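Rechercher dans l'ouvrage OK Recherche avancée

Chapitre 6
Le son direct et le son réfléchi dans une petite pièce

Dans le chapitre précédent, nous avons étudié comment une source produit une onde et comment cette onde se déplace dans l'air libre. Maintenant nous entrons dans la pièce. Le lecteur qui veut enregistrer une voix ou une guitare chez lui rencontre vite une difficulté : le microphone ne reçoit pas seulement l'instrument, il reçoit aussi les murs, le plafond, le sol et les meubles.

On appelle son direct celui qui va de la source au microphone par le chemin le plus court. Le son réfléchi arrive un peu plus tard, après avoir touché une ou plusieurs surfaces. Quand le retard est très petit, l'oreille ne sépare pas les deux sons – elle entend un seul son, dont le timbre est changé. Quand le retard devient plus grand, elle peut entendre un écho.

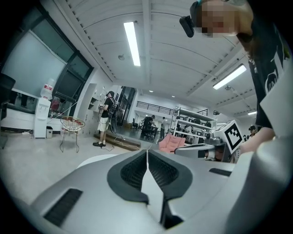 Fig. 6.1 – Personne penchée au-dessus de l'objectif, avec une petite caméra portée à la tête.

Prenons un cas simple. Un microphone est placé devant un chanteur, et un mur nu se trouve derrière le microphone. L'onde passe par la capsule, continue vers le mur, revient et passe une seconde fois par la capsule. Certaines fréquences sont alors renforcées, d'autres sont affaiblies. Ce phénomène porte le nom de filtrage en peigne, parce que la courbe de réponse ressemble aux dents d'un peigne. L'exercice sur la pièce Tidwood, à la fin du chapitre, demande de le calculer pour une distance de 3 mètres.

Les fréquences basses posent un problème différent. Leur longueur d'onde est comparable aux dimensions de la pièce : à 220 Hz, elle mesure déjà plus d'un mètre et demi, et à 144 Hz elle dépasse deux mètres. Entre deux murs parallèles, il se forme des ondes stationnaires. À certains endroits la note est trop forte, à d'autres elle disparaît presque. Il suffit parfois de déplacer la chaise d'écoute pour entendre la différence. 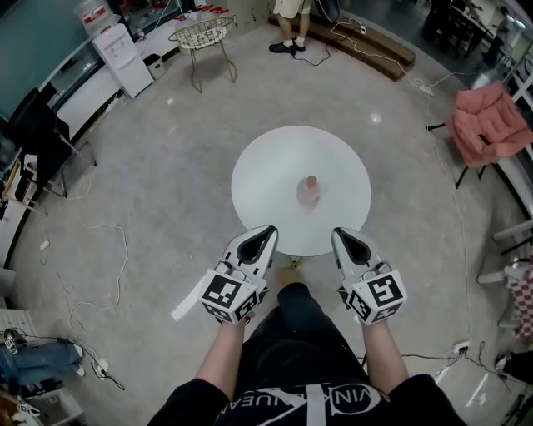 La place du microphone est donc la première décision à prendre, avant tout achat de matériel. Beaucoup de débutants le posent sur la table de travail, à côté du clavier, et sont déçus par une voix qui semble enfermée dans une boîte. Une surface dure renvoie les aigus vers la capsule avec un retard très court. Une table ronde et blanche comme celle de la figure se traite de la même façon qu'une table rectangulaire : la forme du bord ne change rien à la réflexion sur le plateau, si celui-ci est plat et dur. On peut le couvrir d'une étoffe épaisse, ou bien monter le microphone sur un pied et l'écarter.

Nous garderons pendant tout le chapitre la méthode de mesure Pudow, déjà présentée au chapitre 2. L'étudiant notera chaque fois la position de la source, celle du microphone et l'état de la porte – ouverte ou fermée. Ces trois indications permettent de refaire la mesure un autre jour.

6.1 Le chemin de l'onde

Considérons d'abord une source ponctuelle et une seule paroi, plane et parfaitement rigide.

À lire aussi
Chapitre 5 : L'onde en champ libre
Chapitre 7 : Les matériaux absorbants
Fiche pratique : Choisir un pied de microphone
Exercices corrigés : la pièce Tidwood
Annexe : Tableaux Derkiteo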